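Home Docs Data Tools Contact
June 2021 - Wouter Maes
2 min read

# Galby cabinet set: finger comparison

Galby is a small set of hand-held gripper recordings made to compare two finger pads, ribbed and smooth, before we order parts for the Clanosix arm. It holds 409 episodes, 200 with ribbed pads and the rest with smooth ones. Jamila Mridha and Tahsin Akanda did the recording.

## Task

Start in front of the white cabinet with both doors open. Reach in, close on the bottle, lift it clear of the shelf and set it back down. The operator wears white gloves and the room lights stay on.

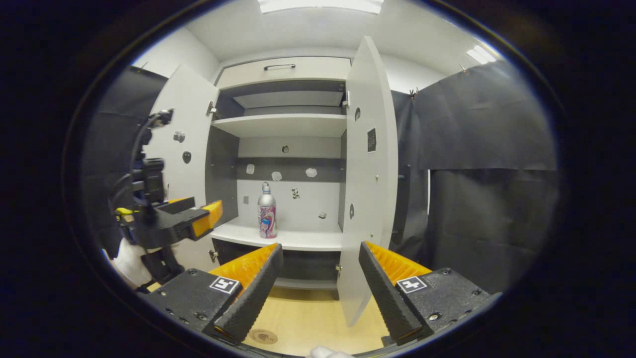 *Gripper view, ribbed pads, fingers open, bottle on the lower shelf. Tags 4 and 5 are on the base plates.*

## Notes

- Finger opening is read from the two tags. If either one is lost, the width field is left blank - we do not interpolate.
- 89 episodes are marked `retry`. The first grasp slipped and the operator went again without stopping.
- The bottle is bare metal at the cap and printed on the body, so reflections vary with height.

## Known problems

Clocks drifted between devices in the early sessions. Habibur Bandara's script `align.py` fixes most of it. Smooth pad runs will be repeated in September.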